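House Rules for a Shared Robot Arm: What We Wrote, What We Threw Out, and What We Would Tell the Next Group

Project report, Applied Automation, group 4
Tomás Ramalho and Despina Karras
Handed in Tue 15 October

Where the idea came from

When we signed up for this course we both pictured ourselves building something, and we should say right away that we ended up writing a two-page document and are oddly proud of it. The arm in the Stallby lab is shared by every group in the program, and when we first came in back in August the only instructions were a laminated sheet next to the door about the emergency stop, plus a lot of habits that older students passed along by word of mouth (some of them very good, some of them contradicting each other!). Our supervisor suggested we turn those habits into proper rules, try them out on a real task, and see which ones people could live with.

What we read first

We spent the first weeks with the two standards everyone points you to, ISO 10218 for industrial robots and ISO/TS 15066 for collaborative ones. We won't pretend we absorbed all of it. They are written for people who design and install whole systems, and a lot of it was over our heads, but the main thread was clear enough: you assess the task along with the machine. The same arm can be fairly harmless when it carries a sponge and a serious matter when it carries a knife. That thought shaped everything we wrote afterward, and it's why our sheet starts with a question about the task and only then gets to the robot.

The rules, second version

Our first version had 19 rules and we were the only two people who ever read it to the end. Despina took it home over a weekend and came back with 16, and then we merged and trimmed until it fit on two pages. These are the ones we think matter most:

Say out loud "arm live" before enabling the motors, and wait for an answer from everybody in the room.

One person drives, one person holds the stop button. The person with the button doesn't look at a phone or a laptop.

Hands stay outside the taped line while the motors are on. To move an object by hand, disable first, every time.

Start each new task at the lowest speed setting and do a full run without contact before you touch anything.

Write down the grip force limit for each kind of object before the session, and don't raise it in the middle of one.

Anything that has been touched by the gripper is no longer food.

Log every stop, including the embarrassing ones.

Trying them out

For the trial we picked table handling, meaning plates and bread rolls, which the Gidey group next door had been wanting to do anyway. We kept the session software, Plillance, exactly as it was and only changed how people worked around it. Each session had a driver and a button holder, and we swapped after every break so that both of us would know how dull the button job can get. It gets very dull, and we think that is worth putting in writing, as a bored button holder is a real weakness in a setup like ours.

The force rule caused the most discussion. A roll is light and gives way when you push it, and a plate does neither, so a limit that suits one is wrong for the other, and a fingertip that comes in low can easily meet both in the same move. We settled on going by the most delicate thing within reach of the fingers, and approaching from the side at low speed.

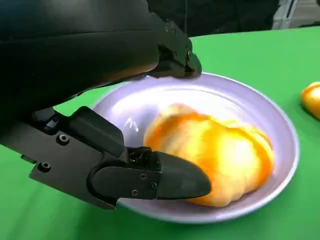

The food rule was the one people laughed at, and we kept it anyway. The fingers have screws and joints where crumbs can collect, and we have no idea what the group before us was handling. Tomás added a line about wiping down the fingers and the table at the end of each session, which we forgot ourselves the very first time and had to log like everyone else.

What we would change

The "arm live" call works nicely with three people and becomes silly with one person, so there should be a separate rule on working alone (ours would be: don't). The log form, which we made in Lullent, asks for too much, and people started skipping the comments box, where all the interesting things used to go. We would cut it down to time, task, and what happened.

We also never tested the sheet on somebody who hadn't met us. Everyone in the trial knew we had written it and was very kind about it. The spring group has agreed to use it without us in the room, and we've left them the file, the tape, and a fresh printout by the door.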